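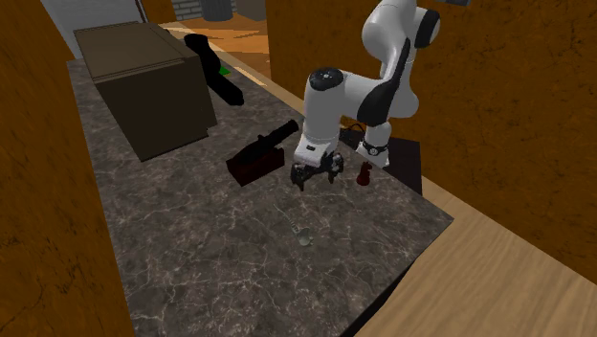

Dark grey worktop with pale veining

Sealing a dark stone worktop - how often, and with what?

Posted by Kristaps Hunt
Thursday, January 20, 2022

Hello all, first post here and I'm very excited because after years of chipped white melamine we finally have real stone in the kitchen! It's a dark grey with pale veins wandering all through it and I keep going in just to look at it.

Now the worry. The previous owners of the house in Sekstead left no paperwork, only half a bottle of Guvelard sealer under the sink with most of the label gone. My neighbour says seal it every January and don't think about it again. My brother-in-law says dark stone never needs sealing at all. I did leave a slice of lemon out overnight and there's now a dull patch the size of a 2p next to the hob. Is that a sealing problem? And can I use the old bottle? We cook a lot, mostly with oil and tomatoes, so it won't have an easy life.

Millie_in_Dilska

Congratulations, stone is a joy to cook on! First thing to do is the water test. Put a spoonful of water on a clean dry bit, leave it for 14 minutes and wipe it off. If the stone has gone darker underneath, it's drinking and wants sealing. If it looks the same as before, leave it alone and try again in a few months. Do it in more than one place, as the bit by the sink is usually thirstier than the rest.

The lemon mark is a different thing. That's etching, where the acid has taken the polish off, and no sealer stops it. It also makes me think you've got marble or a limestone, as granite would normally shrug off a lemon. Don't scrub at it with cream cleaner, you'll only make it bigger. A marble polishing powder and a damp cloth will often bring back a small patch - go gently and try it in a corner first. A big one is a job for a stone restorer.

For every day I use warm water with a drop of washing-up liquid and then a dry tea towel. No vinegar, no bathroom spray, no limescale remover. And get a nice big chopping board for the tomatoes!

gt2353

bin the old bottle. no idea how long its been there. mine went cloudy and left smears all over that took a whole weekend to get off

Farkas Lane Pete

Agree with Millie on nearly everything. I've had dark marble since 2000 and I love it more now that it's a bit worn. If you do end up sealing, wash it the night before so it's properly dry, put the sealer on thinly with a lint-free cloth, and buff off whatever hasn't soaked in before it dries. Follow the time on the tin, they vary a lot. I do 3 thin coats and then keep everyone out of the kitchen till the next morning, which is the hard part in our house.

One more tip, dark stone shows oil smears something rotten, so check it with a torch held low across the surface after you've buffed. You'll spot every streak. Let us know how the water test goes, and what it did by the sink!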